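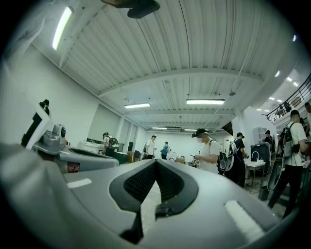 Ayuba Agyeman wrote in to say his gesso went on fine but cracked all along the spine by morning, and could the guide please cover that. OK. It does now.

SECTION 3 – Prepping the journal cover (Premell texture kit)

Before you start: cover the table. Take the cover OFF the pages if it unscrews. Rings go in the little tray so they don't wander.

1. Sand both sides of the board. 200 grit, light hand. Wipe off the dust.

2. Stir the gesso, don't shake it. Bubbles turn into pinholes.

3. First coat, thin, brushed left to right. Stop short of the spine fold, leave a gap as wide as your thumbnail.

4. Let it dry flat. Heat gun on low is ok, keep it moving.

5. Second coat, brushed top to bottom. Now you can go over the fold, but barely.

CAUTION – thick gesso on a fold WILL crack. If it already has, sand it back and start agian at step 3.

6. Stencil down, tape two sides. Drurmont tape peels clean, masking tape mostly does.

7. Spread the paste with the flat knife, one pass. Lift the stencil straight up. Wash it right away, paste sets like rock in the small holes.

Note: paste left over? Press plastic wrap onto the surface and put the lid back on. Keeps till your next session.

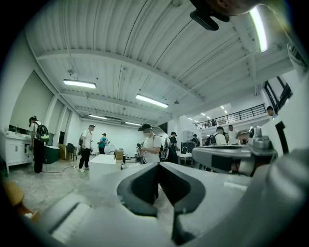

Can I use ink sprays before the paste is dry, one reader asked, or does it go muddy? Muddy. Wait till the paste feels hard and isn't cool to the touch, then spray.

8. Spray from arm's length. Two colors first, add a third once those are dry.

9. Blot puddles with a paper towel. Save the towel, its nice for collage.

10. Seal with matte medium, thin. Dabbing is safer then brushing if your inks are water based, they'll move.

Don't close the journal overnight. Wax paper between the covers if you have to.

Section 4 is the closure and the ribbon.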